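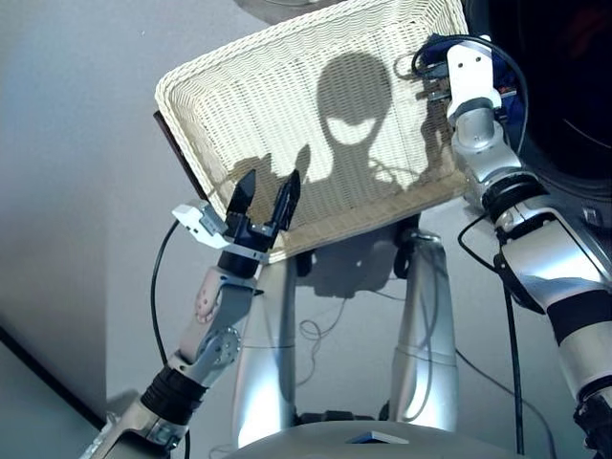 Laundry at home, one week in: a thread in 17 posts

1/17
I moved to Mumemness in July and for the first time in years I have a washing machine in my own flat. Before that it was the launderette. I said I'd write down how I've set things up, so here goes. It's mostly about baskets, drums and door seals. Mute as needed.

2/17
The basket first. I used to carry everything in a blue shop bag with one handle gone. Now I've got a cream wicker one from Hetier, a homeware shop up the hill. It's a big rectangle with a thick braided rim. The rim matters more than I expected, as a thin one digs into your hands on the stairs.

3/17
Before buying I measured the gap beside the machine and then forgot to take the measurement with me. Went back home, got it, went back up the hill. The shop was shut for lunch. If you're buying a basket, put the numbers in your phone.

4/17
Wicker and damp washing: yes, I know. I was told by several of you that it will go grey. My rule is that wet things don't stay in it. They go from the drum to the basket to the airer in one trip, then the basket gets left empty with its open side facing the window until evening.

5/17
The other thing about a woven basket is snagging. I ran an old pair of tights over the inside and found two rough ends near the base. Snipped them with nail scissors and went over them with fine sandpaper. Took ten minutes. Nothing has caught since.
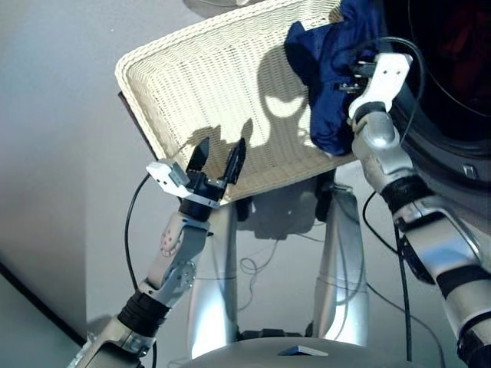
6/17
Dark things are what I get wrong most often. I put them in with the whites because I can't be bothered to do a separate load, and then everything white is slightly less white. What has helped is hanging anything dark over the rim where I can see it. A navy blue cloth bunched over the corner of a cream basket is hard to miss, even when you're half asleep. If it's down at the bottom under the towels I will forget it's there.

7/17
So the sorting system is: pale things inside, dark things over the edge, and whatever is on the edge waits for its own wash. I don't use separate bags. I tried them in the old place and they all turned into bags of everything.

8/17
On detergent. I'm using Etadow powder, which is sold loose at the market here on a Wednesday. You bring your own tub. It smells of very little and I like that. I use less than the scoop suggests as the water in this building is soft. Too much and the towels come out stiff.

9/17
No fabric softener. Not a matter of principle. I ran out and didn't notice any difference, so I stopped buying it. The towels get a good shake before they go on the airer and that seems to do the job.

10/17
The machine was here when I moved in. It's a 6 kg one and it isn't new. If you hold two buttons down it shows a wash counter, and when I did that on my first morning it said 2,118. I have no idea what's normal. The landlord's handyman looked at it, nodded and left. 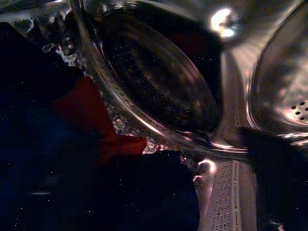

11/17
Cleaning is where I've been stricter with myself. At the launderette it was someone else's job, so I'd never really looked at the insides before. There's a surprising amount of it. The glass is shaped like a deep bowl with a thick curved rim, and the steel is covered in row after row of tiny holes. I go round the glass with a cloth and white vinegar, dry it, then wipe over the steel with the same cloth wrung out. Fluff likes anything with holes in it.

12/17
The rubber seal is the grim part. Pull the fold back gently and look underneath. In mine I found a hair grip, a dried pea and a five pence piece. The pea I can't explain. I now wipe the fold with a dry cloth after the last wash of the day and leave the door ajar.

13/17
Filter: behind the little flap at the bottom on this model. Put a baking tray and an old towel down first. I used a saucer. Don't use a saucer. I've mopped that bit of floor twice now and it's the cleanest patch in the flat.

14/17
A few people asked if I miss the launderette. It was called Vávra, on the corner of my old street, and I do a bit. Big machines, a bench by the window, always warm. A duvet fitted with room to spare. I don't miss going out in the rain with a bag of wet jeans when the dryers were all taken.

15/17
Cost, for those who wanted it. I'd put £200 aside for a machine in case this one didn't work. I've spent part of that on the basket and an airer and kept the rest back for when the counter catches up with us. I don't know what it costs to run yet. The first bill hasn't come.

16/17
Answers to things in the replies.
Cold wash? For most clothes, yes. Towels and bedding go on at 60.
Overloading? I leave enough room to get my hand in flat on top of the load.
Socks? Still losing them. I check inside the duvet cover now and that's where most of them are.
Does the basket creak? Yes, when it's full.
Lining it? Thinking about it. I've got an old cotton sheet that might do, with ties at the corners so it can come off and be washed with everything else.

17/17
Next job is the airer, which is too wide for the hallway and too tall for the bathroom. At the moment it lives in front of the bookcase and I can't reach anything past the letter M. If anyone has one of the pulley ones that go up to the ceiling, tell me whether you needed to find a joist, and what you did if the joist was in the wrong place.

Added later, since it keeps coming up: the sandpaper was the finest grade the hardware shop had. It's sold by the sheet and I used a corner of one. Go along the strand, don't go across it, and shake the basket out upside down over the bath afterwards. I did mine over the carpet and then had to get the hoover out.

One more: someone asked how I carry the basket down a narrow staircase. Sideways, long edge against my hip, one hand under the far end. I can't see my feet so I go slowly. The light on our landing is on a timer and it goes off when I'm halfway down, so I've started pressing the switch again just before I pick the basket up.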